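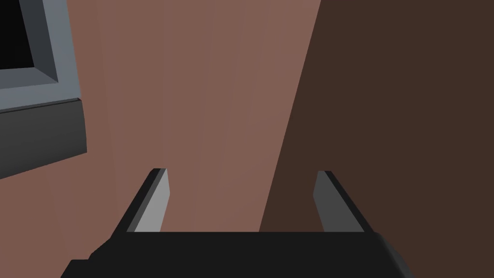 The open gripper in the simulator used by the Clokedov team, in a view from behind the fingers.

Student robot team says its simulated arm is ready. Its adviser wants to see a real one

By Laurier Chisholm
June
6 min read

PIRKUVMONT — The students on the Clokedov robotics team have a number they like to repeat, and the number is 106. That is how many times their robot arm picked up a block and put it where it belonged, out of 200 tries, in the last full test before the school year ended.

The arm does not exist. Neither does the block. Both live inside a computer program, along with the table, and all 200 tries were run on one desktop machine in the back of a classroom at the Pirkuvmont technical high school.

The team plans to enter the Iledis Challenge, a regional contest for high school students that has, for the first time, a round held entirely in simulation. Teams send in their code, the organizers run it, and a score comes back. Those who place well enough are invited to a second round with a physical arm, on a physical table, in front of people.

It is the second round that has some people at the school asking what, exactly, the students have learned to do.

"They have learned to make a very nice picture of a robot move," said Phyllis Hebden, who taught machine shop at the school for 14 years and still comes in to help with the team. "I'm not saying that's nothing. I'm saying I can't put a wrench on it."

The club has 11 members, most of them sophomores. On a recent afternoon several of them stood behind Hamdia Wolde, a junior and the team's lead programmer, as she started a run. The view on her monitor came from just behind the gripper, looking past two black fingers with gray pads, spread wide with nothing between them, toward a smooth pinkish-brown surface. Wolde talked about lighting settings for a while. Then she talked about friction, which is where most of her spring went.

In a simulator, friction is a value somebody types in. Set it high and the pads hold on to nearly anything. Set it low and blocks squirt out sideways. Wolde said the team tried a lot of values and settled on the one the contest rules give as a default.

Asked whether a real block on a real table would behave the same way, she took a moment.

"Probably not," she said. "But everybody in the round has the same wrong number, so it's fair."

That is a reasonable answer for a contest. Whether it is a reasonable way to spend a school year is another matter, and the school has not done much to find out. The project took the place of the small wheeled robots the club used to build from kits, which were slow, broke often and had to be fixed by hand. There was no survey of students about the change, and no one compared what the old club members could do at the end of a year with what the new ones can.

Getachew Yilma, the computer science teacher who advises the team, made the switch and defends it, up to a point. The kits were expensive to keep running, he said, and two or three students did most of the building while the rest watched. With the simulator, anyone with a laptop can try an idea at home and bring it in the next day.

"I've had kids send me code at eleven at night," Yilma said. "That did not happen with the wheels."

He is less sure about the score. The 106 successes came with the block starting in spots the team had practiced on. When Yilma asked them to move the starting spots a few inches, the results got worse. He could not say by how much, as the team had not saved those runs.

"I told them that was the most interesting thing they did all semester, and they threw it out," he said. "We had a talk."

The talk seems to have had some effect. A sheet of paper taped up beside the computer now says SAVE EVERYTHING, and Wolde said the team has started keeping a log of failed tries, with a line on each about what went wrong. Many of the entries say "missed." A few say "???"

The Iledis organizers have been generous in how they talk about the new round. A flyer sent to schools promises "real robotics experience for every student." Heiðrún Hedegaard, who coordinates the contest, said in a phone interview that she stands by the wording.

"The control problem is real," Hedegaard said. "The planning is real. The students are debugging real code. What they are not doing is buying motors."

She said the simulated round was added to let in schools that could not afford equipment, and that entries went up as a result. She declined to say how many of the new teams she expects to do well with the physical arm, or what would happen if most of them did not. The contest has no plan to publish the two sets of scores side by side, she said, though she called it "a fair question" and said she would bring it up.

Hebden thinks the answer is already known. She has offered the team an old bench arm, made by a company called Tanoli, that has sat in a shop cabinet for years. It has five joints, four of which move. Her suggestion is that the students run the same code on it over the summer and see what happens.

So far the offer has gone nowhere. The Tanoli arm needs a controller board the school does not have, and its gripper is a different shape from the one in the simulator. Yilma said he has asked the school for money for the board and has not heard back. Wolde said she would like to try it but worries about losing time before the entry deadline.

There is also some disagreement among the students. A few joined because they had seen the wheeled robots at an open house and thought they would be building something. One sophomore said he had not picked up a screwdriver all year. Another said that suited her fine — she wants to write software, and she has no wish to spend her afternoons looking for a dropped screw.

Parents got their look at the project at the end-of-year showcase, where the team played a recording of the arm making one clean pick after another. It drew applause. The recording was put together from successful tries, a fact that was not mentioned on the poster next to it. Yilma said he noticed this only during the event and that next year's display will include failures.

The team's code is due to the contest before classes start again in the fall. Wolde said the goal until then is to get the arm to handle starting spots it has not been trained on, and to do it in a way the team can show to someone who asks.

Hebden said she will be asking. The cabinet with the Tanoli arm is unlocked, she added, and she is in the shop most mornings.

Related
Wheeled robot kits from old club go to middle school
Iledis Challenge adds simulated round, drops entry fee
Pirkuvmont machine shop to keep summer hours
What the technical high school spent on computers this year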